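Unit 6 handout: Two-arm manipulation project
Reading a demo without being taken in by it

Course notes, second-year robotics elective. Bring a printed copy to the lab. Bench groups are on the last page of the Unit 5 handout and haven't changed.

6.1 Where we left off

Last week we looked at the Wovico brochure and its claim that a two-arm system can be "taught any household task in an afternoon". I asked each of you to write down what you would need to see before you believed it. Most of you wrote "a video". That is the wrong answer, and this unit is mostly about why.

A video shows one run. It was picked by somebody. You don't know how many runs came before it, who set the objects out, or whether a person was driving the arms from the next room. Hiu-tung Kan's group put this well in their write-up: a clip tells you the task is possible for that hardware on that floor, and you should stop there unless you have the log.

6.2 What counts as a success

Decide this before you switch anything on. Write it in your lab book and have another group initial it. I have marked too many reports where "success" was defined after the fact, and by a happy coincidence always landed just below the worst run the group wanted to keep.

For the stool task, a run counts only if all of the following hold:

The stool is held by both grippers at the same time.
It is set down without being dropped.
No human hand touches the stool or either arm between start and stop.
The log file is complete.

"It nearly had it" is a failure. So is "it would have worked if the floor covering hadn't slipped". The floor covering is part of the task.

6.3 Close work and two-arm work

The project has two kinds of handling in it, and groups keep reporting them as one number. Please don't. Small things handled near one gripper and large things held between two fail in different ways, and averaging them hides both.

Project work, one close wrist view and one from head height:

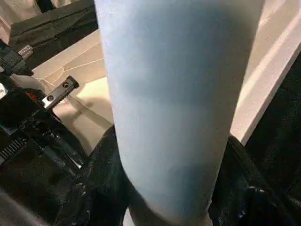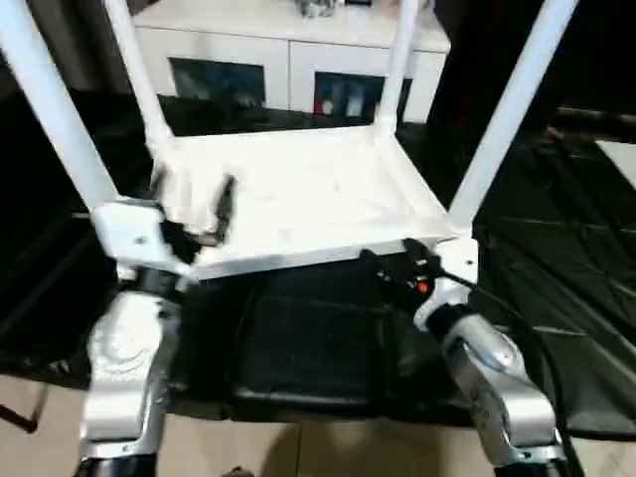
With two arms on one rigid object, each arm's error becomes the other arm's problem. If the left gripper is a little high, the stool tilts, and the right gripper has to give way or fight it. Fighting shows up in the log as motor current. When a group tells me their policy "coordinates", I want the current traces for both arms on the same time axis. If one arm is simply stiff and the other is being dragged along, that's coordination of a sort, but you should call it what it is.

With close work the usual trouble is the wrist view. Once an object is very near the lens you lose most of what you would use to judge distance. Students tend to assume the network "figures it out". Maybe. Cover the wrist camera and run it again, and you'll know a good deal more than you did. Áine Ó Ceallaigh tried this on last year's cup task and the success rate barely moved, so the wrist camera had been doing very little, in spite of two pages in her draft report on how important it was. She rewrote the two pages. It was the best report of the year.

6.4 The numbers we have

The shared set currently holds 592 demonstrations. Of these, 58 are marked as failures by the person who recorded them. I don't trust that figure. People delete bad takes before they get to the marking stage, and the recording software lets them do it with one key. From February on, deleting is switched off and you will label everything, including the embarrassing ones.

Training on the set for 700 epochs gave no better result than stopping much earlier, so please don't tie up the shared machine overnight on the theory that more must be better. Book it through Skarnus like everybody else.

6.5 For your report

Give the number of attempts, then the number of successes, in that order. State who set the objects out and whether they were allowed to move them between runs. List every change made to the hardware or the code partway through. If you compare with the Olow baseline, run the baseline yourselves on our floor. Copying its published score into your table compares two rooms.

Change one thing and test again: the lighting, the starting angle of the stool, or what is lying on the floor. Pick it before you see the results. A drop in performance won't cost you marks. Leaving this test out will.

6.6 Reading

Ó Gríofa notes, chapter 4, the section on held-out conditions. Skip the part on industry forecasts, which has aged badly.

Draft success definitions are due at the start of the next lab, one per group, handwritten is fine.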